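## Stondent Tabletop Sorting Kit

The Stondent kit is a bench package for teaching and testing pick-and-place work. It includes a two-finger gripper, the wrist cable, mounting hardware and a license for the Zisham control software. The arm is sold separately.

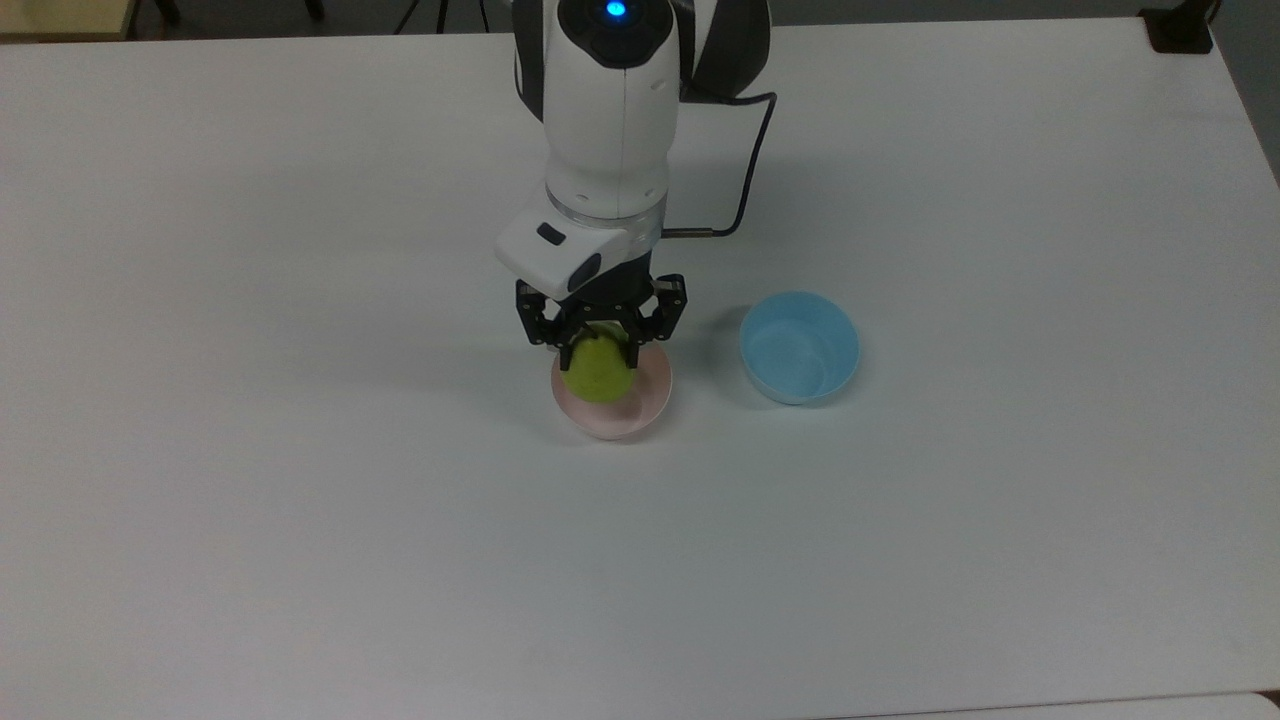 *Two-finger gripper holding a round fruit over the pink bowl.*

Tasks are set up in Zisham by marking a pick point and a drop point. Grip force is adjustable in 2 modes, soft and standard. Use soft for fruit and other produce.

- Item number: 2304
- Price: $2,000, bowls included
- Fingertip pads: sold in pairs

Orders placed by noon Friday ship the next business day. For school pricing, contact Chelsea Mottram in sales.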